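Discharge papers should be written for the person going home

October 14, 2024
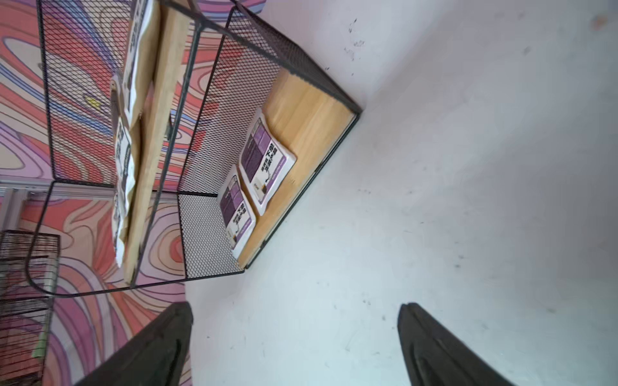 My mother left Pleston General last December with a bag of pills and a packet of paper. She had been in for heart failure, and the care on the ward was good. The packet was another matter. It gave one dose of her water pill on the second page and a different dose near the end. It told her to call the clinic if she gained weight, but it didn't say how much weight, or over how many days. The number for the clinic went to a switchboard that closed at 4.

I am not picking on one hospital. I worked as a pharmacy technician for years, first in Hullthorpe and later at the Ocampo clinic, and I saw these packets every week. People would put them on the counter and ask me what they meant. Often I had to call the ward to find out.

The trouble is that the packet is trying to do several jobs. Part of it is for the billing office. Part of it is for the family doctor, who may get a copy or may not. Some pages are there because a lawyer wanted them. The patient gets whatever comes out of the printer, usually while someone is bringing the car around.

Hospitals could fix most of this without buying anything. Put one page on top. It should list the medicines to take, with the dose and the time of day, and the medicines to stop. Stopping is where I saw the worst mistakes, when people went home and kept taking the old bottle along with the new one. Then list the warning signs, with numbers where a number is needed, and a phone line that a nurse picks up at night.

Janelle Tiongson, a ward nurse at Plodwood, tried this with her own patients for 4 months. She kept a tally of calls from people confused about their pills, out of 149 discharges. She told me the calls dropped enough that the evening shift noticed. I know that isn't a study. It was one nurse on one ward, and the patients may have been easier that season. I would still like to see a bigger hospital try it and publish what it finds.

The usual objection is time. Arlo Brannigan, who ran a surgical floor until he retired, put it to me this way: a nurse with seven patients can't write seven letters. He's right about that. But the doses are already in the computer, and the page could be filled in from there and checked at the bedside. Checking a page takes a few minutes. A return trip to the emergency room takes all night, and somebody has to staff that too.

My mother's dose was sorted out after two phone calls and a visit to her doctor. She wrote the right one on an index card and taped it inside the kitchen cabinet, and she still goes by the card.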